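I've had the Clestix folding package running on our arm for six weeks now, and I keep getting asked if it's worth the money, so let me get this written down before the holidays eat my brain (2022-12-23, cookies in the oven).

Quick version: you feed it wrist camera views, it picks a grasp point on the cloth, and it learned all that from nearly 4,000 folds done by people. Towels? Lovely! It just gets on with them. Setup took me 2 days, mostly fighting the Rana driver.

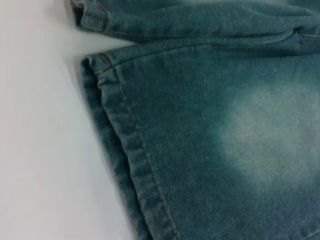 Pants are where the method earns its price, I think. The old Iratar planner hunted for the outline of the whole garment and got lost whenever one leg was on top of the other. Clestix goes looking for hems instead, and jeans are kind to it, with that line of tan stitching running right along the edge against the blue. My worry was the big faded patch on the leg (pale blobs used to read as table for us), but over 6 tries it never grabbed there.

Gripes: black leggings are hopeless, and the manual is thin. Estrella Ventura at Drunthorpe gets better results on dark fabric with a side lamp, so I'm trying that in January. Four stars from me.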